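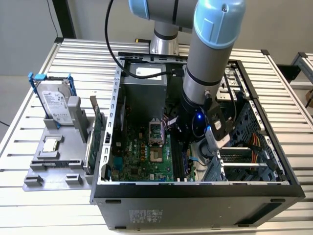
Ollik Bench Parts Tray, desktop tower pattern
Grey plastic, for use beside a tower laid on its side

Product summary

The Ollik tray holds the components taken out of a desktop computer while the case is open on the bench. It stands next to the case, on the side the parts come out of, and gives each type of component its own place. It is intended for repair benches, refurbishment lines and training rooms where the same kind of tower is stripped and rebuilt many times over.

The desktop tower pattern accepts one 3.5 inch hard disk drive, with or without its caddy, one processor and one expansion card. Memory modules are not catered for in this pattern. Where memory is to be removed as well, order the Trever strip, listed under Accessories.

Positions

Drive position. The drive stands upright with its label facing out. Clip-in caddies can be left on the drive. Tabs should point upwards so that the drive can be lifted by the caddy and the caddy does not bind against the floor of the tray. Bare drives are a looser fit but will stand unaided.

Holder block. A separate vertical block next to the drive. The block lifts out for cleaning and can be turned end for end.

Processor recess. A shallow recess low on the tray. The processor lies flat, metal lid up. Land grid packages have no pins to bend, but the contacts on the underside should still not be dragged across the plastic; lower the part in and lift it out straight. Processors with pins must not be placed in this recess. A pinned insert can be supplied (see Accessories).

Card edge. Expansion cards can be stood on edge against the side of the tray nearest the case. Low-profile and full-height cards are both suitable. Cards with a heavy cooler should be laid flat on a separate mat.

Placing the tray

The tray is used on a flat surface. On slatted aluminium benches, set it so that both long edges rest fully on a slat. If the tray rocks, move it sideways by half a slat. The underside has two grooves that take standard T-slot nuts where a fixed position is wanted. Nuts and screws are not supplied.

Lay the tower down with the open side facing up and push the tray up to it. A gap between the two is not needed. If a card is to be stood on the near edge, check that it does not touch the case rail.

Order of work

The tray does not impose an order, but the following has been found to suit most office towers.

Disconnect the mains lead and hold the power button in for a few seconds. Remove the side panel. Fold the power supply leads back towards the drive bay so that they do not lie over the board. Take out the drive with its caddy, then the expansion card. Remove the cooler and set it aside, away from the tray, as thermal paste is difficult to clean out of the recess. Raise the socket frame and lift out the processor last.

Leave the processor in the tray for as short a time as practical. An open socket should be fitted with its cover if the case is to stand for longer than the job itself.

Rebuild in reverse. A quick look at the tray before the side panel goes back on will show whether anything has been left out.

Material and care

Moulded grey plastic, matt finish. Wipe with a damp cloth or isopropyl alcohol. Do not use acetone or put the tray through a dishwasher. Paste left in the recess should be lifted with a plastic scraper before wiping.

The standard tray is not a static-dissipative product. It should be used with a wrist strap and an earthed bench. A dissipative version is made to order in the same pattern.

Rated load is 2 kg, spread over the tray. Weight of the tray with holder block is 1,140 g.

Accessories

Trever strip. Clips to the outer edge and holds desktop memory modules upright.
Pinned insert. Foam-lined, drops into the processor recess.
Spare holder block. Supplied singly.
Screw cup. Magnetic base. Keep on the side away from the drive.

Ordering

Trays are moulded at Drundthorpe and sold singly or in cartons. Cartons hold 50. Orders of 500 or more can have the recess depth altered to suit a particular processor package, for which a sample part or a dimensioned drawing is needed. Altered trays cannot be returned.

The holder block was changed in July and now has a chamfered foot. Earlier blocks fit the present tray, but the new block will not seat in trays of the older type.

Distribution outside Drundthorpe is through Stetsiuk, who also hold the spares.

Page revised Wed 19 October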